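Home Recording for Beginners
Handout 2: Cables and connections
Reading time: 6 minutes

Most faults in a home recording come from the cable or the socket, so we deal with these before microphones. Bring this sheet to the July session, as we will be using the terms in it.

Balanced and unbalanced

An unbalanced cable has two conductors: one for the signal and a screen around it, which also carries the return. It is fine over short runs. Over a long run it picks up hum, mostly from mains wiring and power supplies.

A balanced cable has three conductors. Two carry the same signal, with one turned upside down, and the third is the screen. The input at the far end takes the difference between the two, so any noise picked up equally by both cancels out – this only works if both pieces of equipment are balanced. Plugging a balanced cable into an unbalanced socket does no harm but gains you nothing.
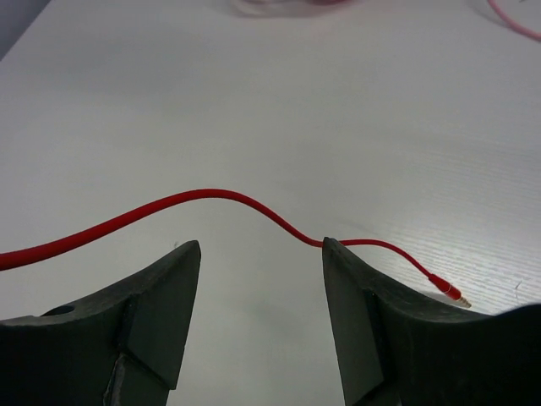 Fig. 1. Red cable ending in a small audio plug.

Plug sizes

The two jack sizes you will meet are 3.5 mm and 6.35 mm (a quarter of an inch). Adaptors are cheap, but a heavy one hanging from a small socket will loosen it in time. Use a short adaptor lead instead.

Levels

Microphone level is very low and needs a preamp. Line level is much higher. An electric guitar sits between the two and wants a high-impedance input, often marked "Hi-Z" or "Inst". A guitar put straight into a line input sounds dull and quiet.

Finding a fault

Turn the monitors down first. Swap one cable at a time, starting at the source, and write down what you changed. If the crackle moves with the cable, label it and put it in the repair box.

For next time: draw the signal path of your own set-up, from source to speakers, and mark each link balanced or unbalanced.

Course tutor: Aled Probert | © Dullville Evening Classes | Contact us | Back to top

Comments

Huw Voyle: Is a stereo headphone lead balanced? It has three conductors.

Aled Probert: No. Same number of conductors, but they carry left, right and a shared return.

Halletti: Can we have Handout 1 again please, the link goes to this one.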